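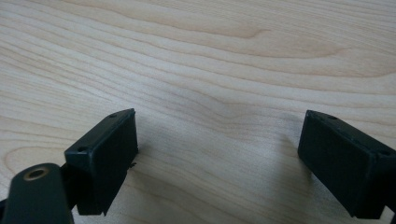 Pale wood tabletop with long, curving grain lines.

Holroyd Opens Orders for Its Light Wood Table Line

LIMHAM, March 2018 — Holroyd, a maker of tables for homes, libraries and small offices, is now taking orders for Lalisstead, a line of tables with light-colored wood tops. The first orders will ship in August from the company's workshop in Gungate.

Lalisstead comes in three sizes: a desk, a four-seat table and an eight-seat table. All three use the same top and the same legs, so a buyer can start with a desk and add a larger table later that will sit level with it. The legs come off with one wrench, included in the box.

The tops are sorted by hand before they are cut. Holroyd looks for long grain that runs the length of the table, and it keeps the arches, loops and darker streaks that many shops trim away. The color runs from cream to honey. No two tops are alike, and buyers who order a pair for use side by side can ask for tops picked to go together at no added cost.

"We used to set aside the boards with a lot of movement in them and save them for shelves," said Ivana Ocampo, head of design at Holroyd. "People who came through the shop kept asking for those. So we built the line on them."

The finish is smooth with a low sheen. It can be wiped down with a damp cloth and mild soap. Holroyd recommends a coaster under hot mugs and does not recommend bleach or scouring pads. Small scratches can be sanded out at home, and a care sheet with the steps is packed with each table.

Before opening orders, Holroyd lent 20 tables to the Limham public library for 13 weeks. They were used in the reading room and for children's craft hours. Staff asked for softer corners — the first ones caught on sleeves — and the corners on the final version are rounder as a result.

"We do a lot of cutting and gluing on those tables," said Macarena Zapata, who runs the craft hours at the library. "Glue came off with a cloth if we got to it the same day. Marker took longer."

Holroyd plans to make 800 tables in the first year. The desk is priced at $260. Prices for the larger sizes are listed in the order form, along with delivery charges outside Limham and Gungate.

Sample pieces of the top are on view at the Gungate workshop during regular hours.

Press contact: Javiera Aravena, Holroyd, Gungate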